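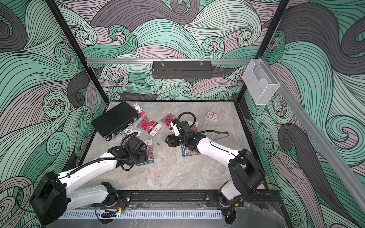 When the gripper wouldn't let go

The fault first showed up on a Thursday afternoon, 520 cycles into a run that was meant to go all night. The left arm of a two-arm bench cell at Brarninov, a small automation shop that tests handling routines for packers and mail-order nurseries, closed on a seed packet, lifted it, carried it to the drop point and stayed closed. The controller reported the gripper as open. The arm then went back for the next packet with the first one still between its fingers.

Nothing was damaged that day beyond a few packets. The second event, in August, was more serious. With the same false signal in place, the left arm swung into space the software had already given to the right arm. The two wrists met above the middle of the floor. The right arm's cable loop was dragged over its own gripper head and held there until a technician pressed the stop.

Flat goods are a hard test for a two-finger gripper. A seed packet lying on a smooth surface offers almost no edge to grab. The usual method is to bring the fingers down until they touch the floor, drag one side of the packet inward and pinch it as it buckles. Every pick therefore includes a small, deliberate contact with the surface, and the force limit has to be set high enough to allow it. Brarninov uses packets alongside a mix of other objects, hard and soft, tall and flat, so that the routine can't be tuned to a single shape.

The shop's review of the logs covered 3437 picks. In 80 of them the gripper was commanded open and reported open while the motor current said otherwise. All 80 were on the left arm. None came in the first 300 cycles after a cold start, and for a while this pointed the review toward heat in the gripper motor. A replacement motor was fitted. The fault came back the next day.

The cause was in the cable. Both arms carry their gripper wiring on the outside, tied along the links and looped over the wrist with enough slack to allow full rotation. On the left arm, one tie had been set too close to the wrist joint. At most angles this made no difference. At the steep downward angle used for flat items, the loop pulled tight and the signal conductor flexed at the same point on each pick. The copper had broken inside the insulation. When the arm was straight the broken ends touched, and the line passed every bench check.

A broken signal wire is an ordinary fault, and a cell should be able to survive one. This cell handled it badly because of a default in its gripper driver, a package called Lutanix. When the position signal dropped out for less than a set time, the driver repeated the last command as though it were a measured value. The setting was there to hide electrical noise. With it turned on, a gripper that had been told to open was recorded as open, whatever the fingers were doing.

The collision planner took the driver at its word. It worked out clearances for an empty gripper, with no allowance for a held packet and no extra delay for a slow release. Both arms ride on one rail and share one floor, so the margin between them was already thin.

Ziletti, the integrator that wrote the shared-space rules for the cell, has since changed them. The planner now requires two independent signs of release before an arm may leave the drop point: finger position and motor current. If they disagree, both arms stop where they are. A lost position signal is treated as unknown and is never filled in from the last command. The review notes that the stricter check adds a short pause to each drop, and that throughput fell slightly as a result.

On the hardware side, the wrist tie has been moved back along the link and the loop made longer. Cables on both arms are now bent through their full range during inspection with the line under test, in place of the old continuity check at rest. The left cable was replaced whole. The right one showed wear at the same spot but had not failed, and it was replaced as well.

One item from the review is still open. The emergency stop cut power to both arms correctly, but it left the left gripper clamped and the right cable trapped beneath it. Freeing them meant backing the fingers off by hand with the arms unpowered and unsupported. Brynjólfsdóttir, the safety consultancy that audited the cell, has asked for a written recovery procedure and a manual release that can be reached without leaning in under the arms. Until both are in place the cell runs at reduced speed, during the day, with a technician in the room.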